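Skornstead Holiday Lets and Visitors Group: minutes of the open meeting, Sat 15 November 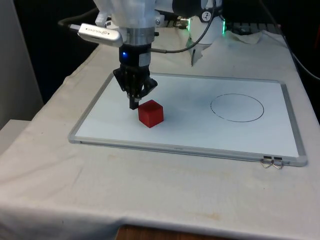

We got going a little after ten in the upstairs room at the Baltum, once the coffee urn had warmed up and everybody had found a chair that didn't wobble. I'm writing these up myself this time, so apologies in advance for my style. If I've got you wrong on something, email me before the next meeting and I'll fix it.

Last minutes

Read and agreed, with one change. I'd put down that the beach parking lot closes at dusk in winter. It closes at six. The people who run the kayak place were pretty firm about this, and they'd know.

How the summer went

Pretty good! I had reports back from 28 of our rentals, and most of them were full right through August. The family cottages close to the sand did best, as they always do, and the places up the hill picked up a lot of last-minute bookings when the weather turned nice. Shorter stays are the big change. People used to come for a week, Saturday to Saturday, and now they want three or four nights and they want to arrive on a Thursday. Some owners love this and some hate it (the cleaning, mostly). We went back and forth for a while and agreed that everyone can do what they like, but that the listings on our page should say clearly what the shortest stay is. We're still getting calls from people who've fallen in love with a cottage and then find out it won't take them for a weekend.

The owner of the blue house on the corner asked if we could show photos of the bathrooms on the listings, too. I'm all for it. Please send me decent ones, taken in daylight, with the toilet lid down.

Beach

The lifeguards finished at the end of the season and we'd like them for longer next year if we can get them. Several of us had guests ask about swimming in the fall, when the water is still nice and there's no one on the stand. I said I'd write to the county again. I wrote last year and got a very polite letter back that didn't say anything, so don't hold your breath.

The steps down by the north end are in bad shape. Two of the treads are split and the handrail moves when you lean on it. I've reported it and got a ticket number, and I'd like a couple more people to report it as well so it doesn't look like it's only me complaining. In the meantime please send guests with strollers or bad knees down the ramp by the snack bar.

Dogs came up. Dogs always come up. The rule stays as it is: on the leash in the middle section in summer, off the leash at the far end all year. The sign with the map on it has faded so badly you can't tell which end is which, and we agreed to ask for a new one. There was a suggestion that we paint it ourselves, and I'd rather we didn't after the boat ramp sign.

Shuttle from Virno

This took up most of the morning. For anyone who wasn't there: the idea is a small bus on weekends between the train station in Virno and the beach, so people can come without a car and so our one road isn't jammed solid by eleven. The bus company quoted us $218 a day for a vehicle and driver. That's for a full day, first run at nine and last one back at seven.

I think it's a great idea and I said so, probably more than once. The surf school is keen and so is the campground. The worry from the cottage owners was that their guests nearly all drive here anyway, so why should they chip in? It's a fair point, but those same guests spend half the morning stuck behind day visitors looking for a parking spot, and I know that from the reviews! Somebody asked if riders would pay a fare. Yes, they would, and kids would ride free, but we don't know yet how many people would use it, so we can't say how much of the cost comes back.

We agreed to try it on weekends in August only and then see. Before that I need to find out:

whether the bus can carry surfboards (the company said "small ones," and I've asked what small means)
where it can turn around at our end, as the lot by the snack bar is too tight
whether the station will let us put up a timetable

I'll bring answers to the next meeting, or at least most of them.

The village guide

We're down to the last box. We had 160 left at the start of the season and they went fast once the bakery put them by the register. Everyone wants to print again and I agree, though I'd like to update it first. The fish place has changed hands, the tide pool walk now starts from the other side of the creek, and the page on where to eat still lists a pancake house that's been a yarn store for two years.

Chareonsuk has offered to take the back cover again, and would like a bigger picture of the terrace. Fine by me, the food is wonderful and they've been good to us. That still leaves the inside front open if anybody wants it. Rates are the same as last time.

There was a longish talk about the map. Half the room finds it charming and the other half says guests get lost with it. I can see both sides, but I did have a family turn up at my door asking if I was the aquarium. We'll keep the drawing and add proper street names. And the public restrooms, please, in big letters. That's the question we all get asked the most.

Winter events

The lantern walk is on again. We'll start from the green this time instead of the harbor, so there's no crossing the road in the dark with little ones. The Baltum will do soup afterward. I have 13 lanterns in my garage from last year in usable shape, and a bag of sad ones that could be saved with some glue and patience if anyone has a free evening.

The New Year's swim is going ahead too. It isn't really our event, but we'll put it on the page and bring towels and hot chocolate. I'm not going in. I was asked several times and my answer is in these minutes now.

Anything else

The trash pickup for rentals moves a day earlier starting in January. Please change the card in your kitchens, or the raccoons will have a party.

One of the newer owners asked what people leave out for guests on arrival. We got a whole list going: milk, local butter, a loaf from the bakery, firewood, cards, a bucket and spade for the kids. I loved this bit of the meeting and could have stayed on it another hour. I'll type the list up and send it around separately.

Complaints about the Wi-Fi on the hill were noted. We all have them.

Next meeting is in the same room, and I'll send the date out as soon as the Baltum confirms it. Could whoever took home the blue casserole dish please bring it back? It goes with the lid I have here.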